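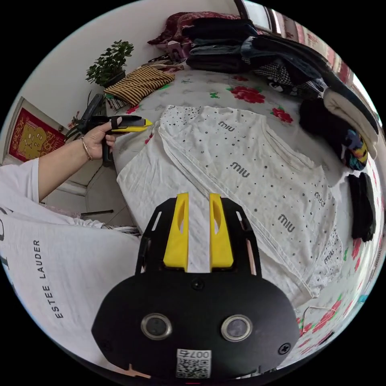
HOME & HABITS

The Shirt You Will Never Wear Again
Why the closet keeps filling up, and what happens when four people try to make it stop

By Audrey-Anne Gagnon

I own a gray sweater with a hole in each elbow. I have not worn it since the winter my furnace died, and I have moved it through three apartments, each time folding it with the care a museum gives a flag. When I finally asked myself why, the best I could come up with was that it had been expensive in 1995.

This is bad accounting, and I am in good company. Ask people to open the bottom drawer and they turn into lawyers. The jeans are for painting. The dress is for a wedding, though everyone they know is already married or has sworn off it.

Kerttu Manninen has heard the whole docket. She runs Cuvside, a secondhand shop with a bell on the door that she has been meaning to disconnect for years. People carry in a bag, she told me, and then stand at the counter taking things back out of it.

"They say, 'Not that one, I don't know how that got in there,'" she said. "It got in there because you put it in there, honey."

Last February she logged everything that came across the counter: 362 pieces, of which 16 still had the store tags on. The tagged ones go fast. What doesn't move is anything with a slogan, anything from a company picnic, and blazers, which Manninen buys anyway because she has a weakness for them. Her own closet, she admits, is mostly blazers.

The standard advice is to hold each item and ask it a question. I tried this. My clothes had nothing to say, except for a pair of corduroys that seemed to think I had let myself go.

Hertta Kokkonen takes a colder approach. She turns every hanger backward on New Year's Day and flips it when she wears what's on it. Come fall, whatever is still backward leaves the house. Her husband, Ibsa Beyene, admitted to me in the kitchen, in a low voice, that he goes in every few weeks and flips his. "I like to know it's all there," he said. He has a leather vest in there that I was asked not to describe.

The kids are the tough ones. A child's shirt has a working life shorter than a carton of eggs, yet parents who would throw out a good toaster without blinking will keep a size 4 T-shirt until the owner is in law school. Hanne Juntunen, who has two daughters and a storage unit at Partanen, pays every month to house outfits that fit no living person in her family. She did the math once, on the back of an envelope, and then she put the envelope in the storage unit.

"I was going to have a quilt made," she said. Everyone is going to have a quilt made. I have met dozens of people who were going to have a quilt made and I have yet to sit under one.

What finally got Juntunen moving was a leak. A pipe let go over the winter and took out two bins, and she found, going through the wet ones, that she couldn't name a thing in them she had missed. She cried anyway -- mostly, she says, over the socks. The dry bins went to Cuvside the next morning, where she stood at the counter and took back one raincoat.

I brought my sweater in the same month. Manninen held it up, put a finger through the left elbow, and wiggled it at me.

She wouldn't take it. It's back in the drawer.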